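In Praise of the Slow Bus

Every town I have ever loved, I learned from the window of a bus, and I mean the slow kind, the one that stops at the feed store and the clinic and the corner where there used to be a bakery. 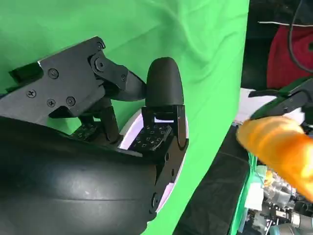

My own slow bus is the 13, which runs from Tulton out to Drullholm and back. The express does the same trip in half the time and I have taken it exactly twice, both times because I was late for the dentist. You get on, you see a highway wall and the backs of some warehouses, you get off. The 13 goes through everything! It wanders down past the high school, doubles back along the river (I still don't know why, and I hope they never fix it), and then climbs up through the orchards at a pace that would embarrass a bicycle.

Now the county wants to drop the middle part of the route. The new plan keeps both ends and sends people in between to a shuttle they'd have to book by phone the day before. I've read the plan, and I can see the people who wrote it were trying to do right with the money they had. But I think they're wrong, and I want to say why while there's still time to say it.

A bus you have to book is a different animal from a bus that simply comes. My neighbor Graça Bastos rides the 13 to see her sister in Nondwood. She goes when she feels like going. Some mornings she stands at the window with her coffee, sees that the rain has quit, and grabs her coat. You can't phone that in a day ahead. The same goes for the kid who missed his ride after practice, or anyone who woke up with an earache and needs the clinic before lunch.

And then there's the company. I know people on that bus I would never have met any other way. Onyekachi Isah gets on at the orchard stop and we have been arguing about tomatoes for three summers now. He starts his in coffee cans on top of the refrigerator, in February, and he is insufferable about it by June. I've tried his way. My tomatoes were better that year and I have not told him, so if you ride the 13, please keep it to yourself. None of this would show up in a ridership study, and I wouldn't know how to put it in one, but it's a good part of why I feel at home here.

I'll admit the thing has problems. The heater has two settings, off and bakery oven. The 6 p.m. run is late more often than it's on time, and the stop by the old mill has no bench, which is hard on anybody with bad knees and a bag of groceries. A friend who uses a wheelchair says the ramp works fine but that drivers park too far from the curb at Canpolat Street, and she's right, I've watched it happen. Fix those! Put up a bench! Give the evening run ten more minutes on the schedule so it stops pretending. Those are small jobs next to tearing out the middle of a route that has worked for longer than I've been alive, and I'm 70.

People tell me the middle stops are empty. Well, they can look empty at noon in August. Try them at seven in the morning in December, when it's still dark and the windows are all fogged up and everyone is holding a thermos. There's a sort of hush until the river, and then the sun comes over the packing sheds and somebody starts talking, and by the time we reach Nondwood the whole bus is going. I love that ride so much I've taken it with no errand at all.

So ride it this month, if you can. Take the long way to something. Get off in Nondwood and have the pie at the counter across from the library (the pear, if they have it), then catch the next one home. And write to the county while you're waiting. The address is posted inside the bus, just behind the driver, in very small print.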